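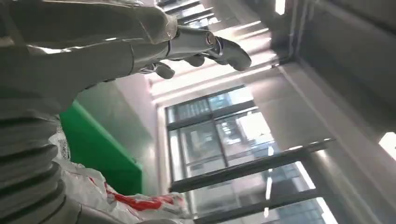

Figure 2. The arm and hand used in the student project, with the fingers partly curled.

Home | Issues | Student Papers | About
June. By the Udcombe Robotics Class

3.2 Hand setup

The class worked in teams of two, and each team wrote its own grasp routine for the metallic hand in Figure 2. Routines were tested on 29 household items. Over the term the teams logged 799 grasp attempts with the Numora scoring sheet. A grasp counted if the item stayed in the hand for 7 seconds. Attempts stopped by a software fault were left out of the scores and are listed in the appendix.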